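Ticket: Stelel handhelds, pose stage drops episodes and replay lands beside the garment
Opened by: Ieuan James, Amstead
Assigned to: Lies Van Beek, Kistelico support
Priority: High (set by customer), Normal (set by us), High (set by customer again)
Status: Closed, with one item moved to firmware

Ieuan James, 9:12 am

Hello. We record two-handed demonstrations with a pair of Stelel handheld grippers, garments and bedroom tidying, and then your pipeline turns them into something our arms are supposed to learn from. It's been fine for weeks. Now we have a batch of 300 episodes, of which 177 made it through the pose stage. The rest came back with "tracking quality insufficient," which is also what my last manager wrote about me.

Bedroom set, handheld units:
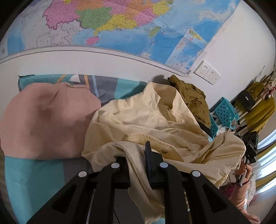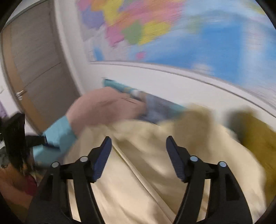

The second problem is worse. I trained a small policy on the ones that passed, purely to see if they were any good, and the left arm closes its fingers with great confidence on the bare mattress next to the shirt. Every time. It then lifts the nothing, carries the nothing across, and folds it. Very neat work.

What I've tried so far: reboot, reinstall, different laptop, cleaning the lenses, cleaning the lenses again with the proper cloth. Logs attached. Pipeline version is whatever was current in May, because the last time I updated on the day of a release I lost an afternoon.

Lies Van Beek, 10:05 am

Hi Ieuan, thanks for the logs, and for doing the lenses twice.

I'd like to treat these as two faults until something proves they're one. Could you tell me:

When was the mapping pass for this room recorded, and has anything been moved since?
Are both handhelds on the same firmware?
Which unit is set as left in the session file, and which unit does the operator really hold in the left hand?

Please don't re-record anything yet. I know it's tempting.

Ieuan James, 10:31 am

Mapping pass: start of the batch. Moved since: it's a bedroom. The task is moving things. Firmware: the same on both, checked in the menu. Left is left. I labeled them myself.

Lies Van Beek, 10:48 am

When I say moved I mean the large things the tracker leans on. Garments changing shape is expected and the tracker mostly learns to ignore them. The wall map is excellent for tracking, by the way. Plain white walls are where poses go to die, and a big printed map with strong color edges is close to the best wall I've had in a ticket. Please never take it down.

I've gone through the failed episodes. Most of them lose tracking in the same place, when the camera is tipped down into the bedding and the wall leaves the view. Whether it recovers on the way back up depends on how well the current room agrees with the mapping pass. In your case it recovers about as well as I do after lunch.

So: has the bedding been changed?

Ieuan James, 11:02 am

I asked Gumaro, who does most of our recording. His answer in full: "Yes, obviously, it's a bed."

We change the sheets on purpose, for variety. Your own guide says to vary the background. Page one, in bold.

Lies Van Beek, 11:20 am

It does say that. It also says to record a new mapping pass each time you change a large surface, on page six, not in bold. I've asked for it to be in bold.

A patterned sheet gives the tracker something to hold on to when the wall is out of view. If the mapping pass was recorded over a patterned sheet and the episodes over a plain one, the tracker goes looking for stripes that have gone to the laundry. The reverse is milder, but you still get a bump.

Suggested steps:

1. Sort the batch by bedding. A column in the sheet is fine. (The spreadsheet. Sorry.)
2. Record one slow mapping pass for each kind of bedding. Start facing the wall map, go down over the bed, come back up and finish on the map.
3. Rerun only the pose stage, using the matching pass. Don't touch the raw video.
4. Send me the new summary.

Gumaro Zamudio, 1:40 pm

Gumaro here, taking over while Ieuan is in a meeting. I put the beds back how they were and recorded the passes. Step 2 says "slow" without saying how slow. I did it at the speed of someone carrying soup.

Rerun finished. 219 out of 300 pass now. Better, not great.

The second problem hasn't changed at all. I replayed a few episodes on the arms with no policy involved, straight playback, and the left one still misses to the side. The right one misses too, less. It never occurred to Ieuan to look at the right one as the left one was being so theatrical.

Lies Van Beek, 2:15 pm

Soup speed is going in the guide.

The straight playback helps a lot. If playback misses, the policy is innocent and only repeating what it was told. Can you open one good episode in the viewer and send me the gripper width curve for both hands, plotted against the video? I'm looking for whether the width drops at the moment the fingers visibly close on the cloth.

Gumaro Zamudio, 2:37 pm

Curves attached. The left width drops 11 frames after the fingers close on video. The right one drops when it should.

Also, and I say this with love for my colleague, there's tape on the handles. One says LEFT and the other one says LEFT (NEW).

Lies Van Beek, 2:44 pm

I'm going to need a moment with LEFT (NEW).

While I have it: please read me the serial numbers off the bodies, not off the tape, and tell me which hand each one is in when you record.

Ieuan James, 3:10 pm

Back. I can explain the tape. The original left unit had a sticky trigger, so we ordered another, and I labeled the replacement LEFT (NEW). Then the trigger on the original got better on its own, and at that point the right unit was being charged, so the original went into the right hand for a morning. It appears the morning has not ended.

Serials are in the attached note. I've written them out twice.

Lies Van Beek, 3:26 pm

Thank you. Comparing them with the session file:

The unit in the left hand is the replacement. The session file has no entry for it, so the pipeline falls back to the default calibration and says so in one gray line at the bottom of the log.
The unit in the right hand is the original left. The session file still loads the left calibration for it, then mirrors the camera offset, as it would for a right hand. On a camera mounted slightly off center that moves the fingertips sideways.

So the left misses because it's using an average unit's calibration, and the right misses because it's using its own, backwards. The third gripper, the one that really is the right one, is presumably fully charged by now.

To fix it:

1. Remove the tape. All of it.
2. Run the finger calibration on both units you mean to use: fully open, fully closed, three slow cycles, markers facing the camera.
3. Enter each one by serial number in the session file, with the hand it's held in.
4. Rerun from the calibration step. The poses you got this afternoon can stay.

The width delay on the left is separate. Calibration won't touch it. I'm passing that one to Oona.

Oona Väisänen, 3:58 pm

Firmware side. The replacement unit shipped with the smoothing filter on. The menu shows the same firmware number either way, and I agree this is unhelpful. Turn it off under Sensors, Width, Filter. For episodes you already have, shift the left width curve earlier by the measured delay. It's a constant, so a plain shift is fine. I checked against three of your files at both ends and it doesn't wander.

If you use the Goicoechea sync box, leave its settings alone. It's doing its job. People always want to adjust it.

Ieuan James, 4:06 pm

I had already adjusted it.

Oona Väisänen, 4:07 pm

Please put it back.

Gumaro Zamudio, 5:22 pm

Put back. Tape off. Both units calibrated, and the left width shifted in the old files. Straight playback on the arms now: left closes on the sleeve, right closes on the sleeve, they lift it together. We tried a box on the bed as well and it was picked up by the part Gumaro (me) had picked it up by. Ieuan clapped.

The count from the pose stage is the same as after lunch, as you'd expect. I watched some of the ones that still fail. A lot of them are me moving too fast. When you do the same fold all day you start to rush the reach, the whole picture smears, and there isn't much left to track. I've told the others to slow down between grasps and do the quick part, if they have to have one, with the wall in view.

Ieuan James, 5:30 pm

Can the failed ones be saved? Some are quite nice folds.

Lies Van Beek, 5:41 pm

Not the smeared ones. You can try the long-gap option for episodes that lose tracking once and get it back, but look at each result before it goes near training. A guessed path through a missing stretch tends to be a straight line, and you'll teach the arm to go straight through the bed frame. I'd record replacements. The folds will be nice again.

Ieuan James, next morning, 9:03 am

Retrained overnight on the corrected set. It grabs the actual shirt. It now has a habit of patting the shirt twice before it lets go, and I've traced that to Gumaro, who does it too and denies it.

Happy to close. The handles have new labels with the last digits of the serial and nothing else.

Lies Van Beek, 9:15 am

Closing. For anyone who finds this by search: check the session file against the serial on the body, look for "using default calibration" in the log, and record a mapping pass per bedding. The missing warning for unknown serials is filed as a bug. The filter setting not showing next to the firmware version is with Oona.

The patting is not covered by support.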